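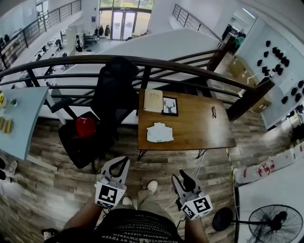
The desk, seen from where I stand

Recurring journal entries posting to the wrong period after changing our fiscal year
Posted in General Ledger and Month End, 7 April 2021

Jingyi Lei
Hi everyone, I hope this is the right board for this, and please move it if it isn't! I keep the books for a small nonprofit that runs two after-school music programs, and we've been on Pamemora for our accounting since before I got here. Up until last year our fiscal year matched the calendar year, but our board voted to move it so that it ends with the school year in June. I did the short year close in December, with a lot of tea and a lot of rereading the help pages, and I thought everything had gone through nicely.

My trouble is with the recurring entries. We have a monthly entry for prepaid insurance (it moves $730 out of prepaid and into expense) and another for depreciation on the instruments. Both were set up years ago by the person who had my job before me. Ever since the change, the entries come through with the correct date on them, but the period column says something different. The March entry, for instance, is dated the last day of March and sits in period 3, when by my reckoning it should be period 9 of the new year. When I run the trial balance by date it all looks right. When I run it by period, the insurance is in the wrong place and my budget report is a mess.

I've tried editing the date and saving it again, and I've tried deleting one and letting it regenerate, and it comes back the same way. I'm a little nervous about deleting the template itself because I can't tell whether that takes the old history with it, and our outside accountant will want to see that history. Has anyone been through this? I'd be so grateful for any pointers, even if it's only which menu to look in. We're on the desktop version, not the web one, if that matters.

tonder_ledgers
Had the same thing. Delete the templates and make new ones. Takes five minutes. Also check your user permissions, sometimes that's it.

Marguerite at Fividitz Bookkeeping
Oh, Jingyi, welcome, and you are in exactly the right place! I have walked four or five clients through a year-end change in this program and this same thing came up for nearly all of them, so please don't think you did anything wrong in your close.

What's going on is that a recurring template keeps its own copy of the period calendar from the day it was created. When you changed your fiscal year, the company calendar was updated and the regular journal screen picked it up right away, but the templates went on looking at the old one. The date comes from the schedule and the period comes from that stored copy, and so you get an entry dated in March that thinks it's in period 3. Editing the date on the posted entry won't help, I'm afraid, because the period was already filled in before you opened it.

You don't have to delete the template. Before anything else, make a backup, and give it a name you'll recognize next week (I once had three files all called "backup new" and I still grumble about it). Then go to the Ledger menu, choose Recurring, open the insurance template and look for the Calendar tab, over on the right past Notes. There's a dropdown that will probably say "Original." Change it to "Company current," save, and do the same with the depreciation. The next ones that post should land in the proper period.

For the entries already sitting in the wrong period, I would reverse them and post fresh ones by hand, and put a few words in the memo line so your accountant can follow along. Something like "reversing Mar insurance, wrong period, see JE following" is plenty. Use the same date on both, so the by-date trial balance doesn't budge, and check it before and after to be sure. If the old periods are closed you'll have to reopen them, and do tell your accountant before you do that part. Mine likes an email first and I imagine yours will too.

About deleting the templates, as suggested above: it won't remove the posted history, that stays put, but you do lose the link between the posted entries and the schedule, and with prepaid insurance that link is what feeds the remaining balance report. I'd leave them be. And I don't believe permissions come into it, or the entries wouldn't be posting at all.

One last thing while you're in there. If you have any allocation templates (rent split between your two programs, say), open those as well. They keep their calendar in the same way, and they're easy to miss because they live under a different menu. Let us know how it goes, and if the dropdown is grayed out, write back and tell me which version number you're on. I'll dig out my notes from the Cisneros file, where we had to go in as the administrator to get it to budge.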